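Sobre el orden de la mesa de trabajo al término de la jornada
Publicado el 2024-07-04 por Ulises Zapata

Retomo en esta entrada un asunto que quedó pendiente en la anterior: el modo en que conviene dejar la mesa al concluir el día.
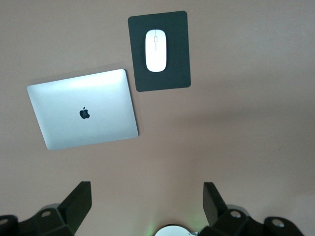 Durante años consideré que recoger el escritorio era una cuestión menor, subordinada a la urgencia de los encargos. La experiencia me ha obligado a rectificar. Desde que trabajo en el despacho de la segunda planta, compartido con Ruth Castaño y Arnout Geerts, la mesa ha pasado a regirse por unas normas sencillas, acordadas por escrito y revisadas cada mes de septiembre.

La primera norma establece que el ordenador portátil debe quedar cerrado. No se deposita papel alguno sobre la tapa, ni siquiera de forma provisional. El ratón permanece sobre su alfombrilla, junto al equipo, y ambos conservan su sitio de un día para otro. Debo reconocer que fui reacio a la alfombrilla; la superficie de la mesa es lisa y me parecía un accesorio prescindible. Hoy la mantengo, entre otras razones, porque delimita con claridad el espacio de la mano derecha.

La segunda norma afecta a los documentos. Los expedientes de Birel y de Uvar se guardan en el armario metálico antes de las siete de la tarde. En el último inventario figuraban 487 carpetas, de las cuales 38 carecían de etiqueta. La señora Castaño asumió su clasificación, tarea que concluyó en dos semanas y por la que dejo aquí constancia de mi agradecimiento.

En tercer lugar, la limpieza. Un paño de microfibra apenas humedecido resulta suficiente para el tablero; para la tapa del portátil empleo otro paño, seco y reservado a ese único fin. Se desaconsejan los productos abrasivos. Mi padre, Heriberto Zapata, utilizaba alcohol para todo y arruinó con ello el barniz de un escritorio heredado, que todavía conservamos en casa.

Queda por resolver la cuestión de la altura. La mesa mide 70 centímetros y el señor Geerts, de estatura considerable, ha solicitado otra. Se ha pedido presupuesto a Ferkero, con un plazo de entrega de 18 días laborables. Mientras tanto se ha optado por unos tacos bajo las patas —solución poco elegante, aunque estable.

Los lectores que deseen compartir sus propias normas pueden hacerlo en los comentarios. En la próxima entrada trataré de los cajones.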